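Notebook, cloth folding sessions, pair 021
15 Nov 2022

Starting a clean page, last one is all scribbles about the mount. Problem: 021 pair giving bad finger width again. Fingers sit nearly together, log says they're wide open. Or it freezes on one value for a couple seconds then jumps. Same thing we saw in April on the old pair and never wrote down properly, so writing it down this time.

Session was folding clothes on the mats, both units, Kvam logger on the pack. 72 episodes, looked fine on the little status page, then the Prusus check threw out a bunch. Went back through the views from both hands to see which unit.
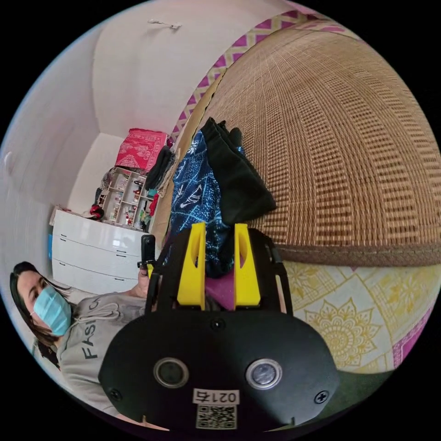
021, purple fabric in the fingers. Stack of cloth behind.

This is the kind of grasp that comes out wrong. Thin piece of cloth, fingers nearly shut on it, and the width trace sits flat at open the whole time. Policy trained on that would learn to close on nothing. Not usable, tagged bad.

First guess was the tag reading, glare or somthing. Don't think so now. Other runs with the same light are clean.

Second guess, left and right swapped in the config. We did that once at Muremell and lost a whole afternoon. Checked the stickers against the file names.

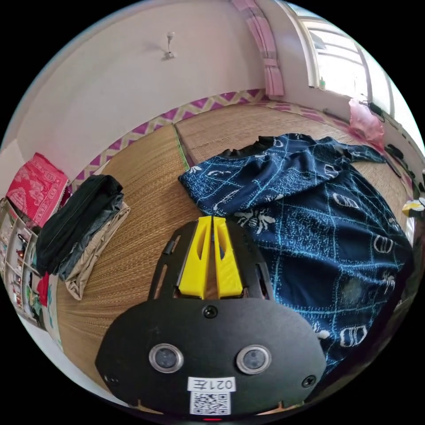

Left is left, right is right, names match. So not that. Crossed off.

Then looked at timing. Logger writes width and video seperately and lines them up after. Offset should stay under 200 ms. On the right unit it starts OK and drifts, by the end of a long episode it's 2 seconds off. Explains the frozen-then-jump thing. Doesn't explain flat at open, unless the width stream dropped completely and the logger just held the last good value. Which I think it does!! Need to look at the hold-last code. If it does that with no warning, that's the real fault, bigger than the drift.

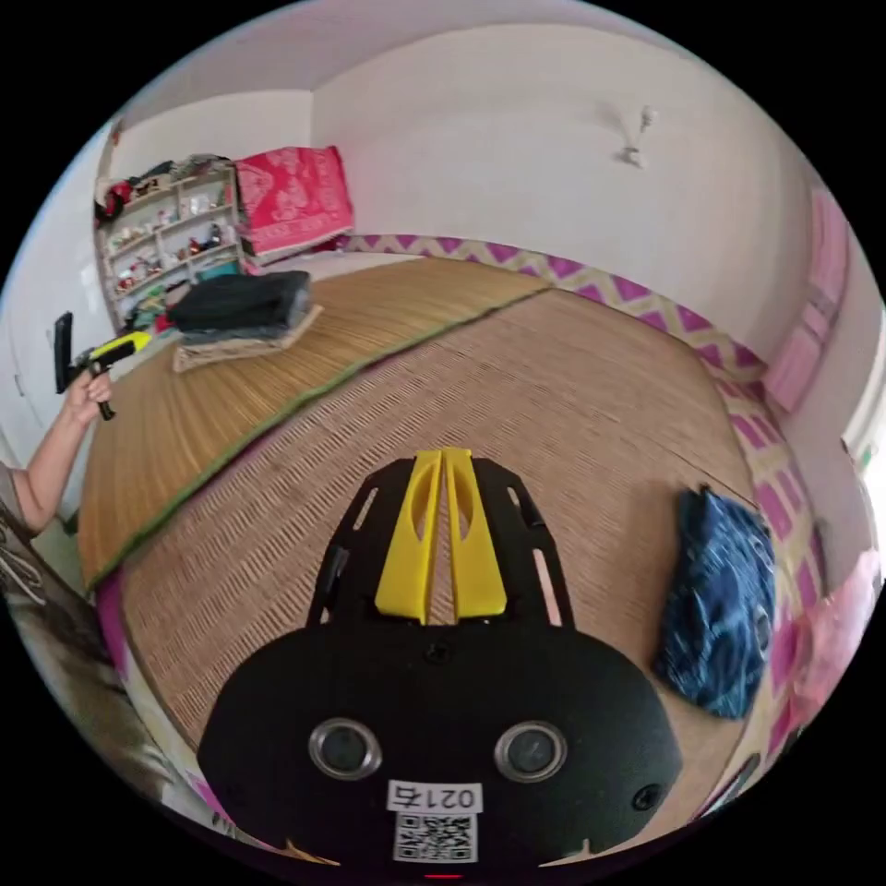
021右 (right), fingers close together. Other unit in hand at left.

Episode 3706 is the cleanest example. Use that one for the bug report, skip the others, they have the drift mixed in and it gets confusing.

Tried on the bench:
- swapped cable on right unit, drift still there
- restarted logger between episodes, drift resets, comes back
- old Kvam build, no drift in short runs, didn't do a long one
- pulled the width plug mid run on purpose: no error, no beep, value just stays. So yes. Holds last.

That last one bothers me. On the arm side the Pleltness controller takes the same stream, and if it holds "open" while the gripper is closed on something it'll keep squeezing. Low force but still. No arm runs with this build until there's a timeout. Put tape over the arm enable key and a note on it.

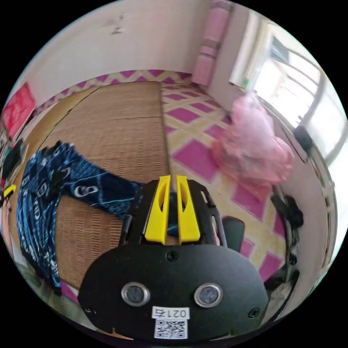 021右 again, blue cloth on the mat to the left.

Went through more of the right unit views after lunch. Fingers and sticker both readable to me, so video itself is ok, we may be able to get width back from the picture and throw the logged one away. Would save most of the tagged episodes. Slow though. Try on 3706 first, compare against a clean left run before doing the rest.

Left unit: no drift found so far, but only checked short ones. Dont assume it's good.

To do
- timeout on width stream, stop and beep, no silent hold
- long run on old build, both units
- status page should show age of last width value, a green light by itself tells us nothing
- re-tag the 72, split into drift / dropout / fine
- ask Kvam what clock the video stamps come from
- spare width cable for the pack, the one on there now is the bench one, put it back

Raw logs are on the shared drive under 021_width, don't delete the bad ones.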